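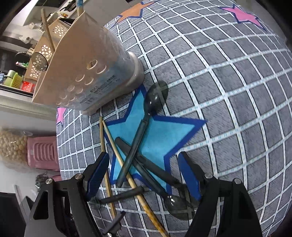

Spoons, a knife and chopsticks on the mat, between the ribbed blue pads of a hand-held gripper.

Ya-wen Kao apologizes for the tea, which has been standing since we started talking, and then forgets it again. She has spent the spring comparing finger pads for Brelness, and she is wonderfully hard to steer off the topic once she gets going.

"People ask me about the motor, or the camera," she says. "I always want to talk about the pads! A spoon handle lying flat gives you almost nothing to hold, and the pad has to find it."

She and her colleague Hsiu-ying Tam tried 3 sets: a smooth one from Makgate, a soft foam one, and the ribbed one they have ended up liking best. Each got 200 pickups by hand before it went anywhere near the Pudano arm, and they chose cutlery and chopsticks for the job - partly, Kao admits, out of stubbornness.

"Chopsticks roll," Tam says, joining us with a chair from the next room. "With the smooth pads I would close on one and it would turn and slip out the side. The ribs hold it, most days. Not if you come in crooked."

The foam was lovely for around 60 pickups, she adds, and then it began to tear at the corners, and she still sounds a little sad about it.

They don't agree on everything. Kao would like a narrower finger for tight piles, where one handle lies over another, and Tam worries that a narrow one would twist. They have been having that argument since June, quite happily as far as I could tell, and a narrower pair is on order from Chu.

"Ask me again when they come," Kao says, and reaches for the tea at last.

Shares: 9 | Comments: 2

marlow_t: We had the same trouble with foam. Did you try gluing the corners?

Pia: Lovely read, more about the arm please!

Contact | Copyright Brelness | Back to top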